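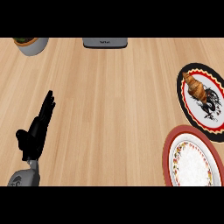
Household Robots: What to Do After a Failed Food Transfer

The Cloltholm household advice page receives frequent reports of kitchen robots that stop partway through moving bread or pastry between plates. The Tetau controller records this stop as fault 164.

Press the stop control before reaching across the table. An arm that is still may be waiting to try again, and it can start moving with no warning. Keep children and pets away until the power light is off.

Discard any food that has fallen on the floor or been crushed by the fingers. Check plate rims for chips with a dry cloth - never with a bare fingertip.

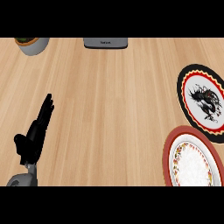

Placement of dishes is the most common cause of fault 164. The Tetau software looks for one clear rim per dish, and overlapping rims may be read as a single object. Where two plates touch, as the floral plate and the dragon plate do on the right side of the table, separate them before the task is restarted. Keep the middle of the table clear.

Set the arm to its slowest speed for the first new attempt. Stop again if the fingers press on the dish. Loads over 800 grams should be moved by hand.

If the fault returns, leave the arm switched off and contact the Kubíček service desk.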